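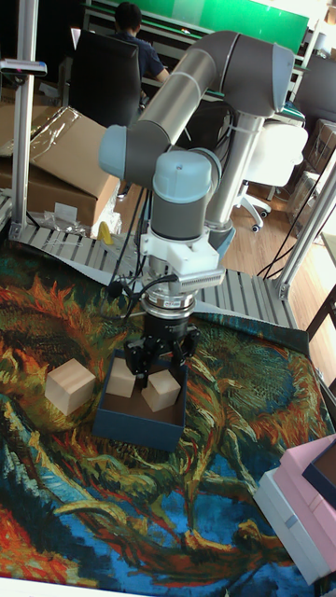 Pikex Plain Wood Cubes, review
Posted Apr 2, 2021

I bought the Pikex cubes in December to replace a bag of painted blocks that had started to chip. They come in a cloth sack with no lid and no storage of any kind, so you will need your own box. I keep mine in a dark blue one with an open top.

The wood is pale and has no finish on it. Edges are eased a little, enough that they don't catch on fabric, but the corners are still crisp. I ran a cotton rag over the full set and it snagged on two of them. A few strokes with fine sandpaper took care of that.

Size is where I have a complaint. The listing says all 72 are the same. I put a caliper on them and a handful were off by enough to show when you stack them. A tower of six will stand fine. At ten or more you have to pick which ones go at the bottom. The Skollov set I had before was more even, but it was painted, and the paint is what gave out.

Weight is good. They don't slide when you bump the table, even on a tablecloth. I use them on a cloth printed like a thick oil painting, all oranges, greens and deep blues, and plain wood is easy to spot against it. The painted ones used to get lost in the pattern. If your table cover is busy, get plain blocks.

The noise is about what you would expect from wood. Dropping them into a hard box is loud. A piece of felt in the bottom fixes most of it.

Cleaning: damp cloth, then let them air dry. I soaked one to see what would happen and the grain came up rough. Don't soak them.

Bikimeo sells a set of 88 that costs more and includes a tray. I have handled it at a friend's house. The cubes are smoother, but they are also lighter and they tip more easily. Ostrowski has a 200-piece set, too many for my shelf.

Good: weight, plain finish, price.
Bad: uneven sizes, no box, a couple of rough edges.

Four out of five. I would buy them again, and I would check the sizes the day they arrive so there is still time to send back the odd ones.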